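About Grenden

Grenden is the workstation refurbishing arm of Jaltis, based in Irngate. We take in retired desktop towers from offices and colleges, strip them to the board, and grade the parts for reuse.

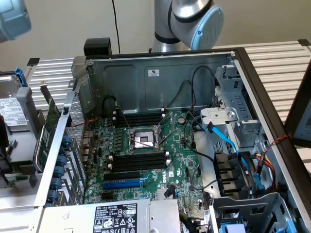

What we do

A tower is opened on its side and the memory slots and processor socket are inspected - bent pins end up on a separate sheet. We handled 2623 units last year.

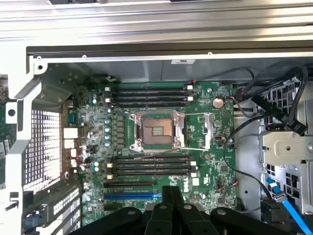 Board and Memory Section, Grenden

The section has five benches. Dell boards with two banks of four memory slots are a regular part of the work. Coin cells are tested on intake.
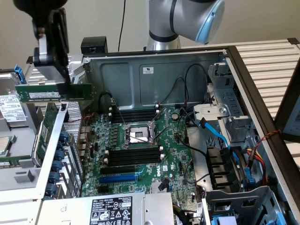
Dell board, socket open, two banks of memory slots.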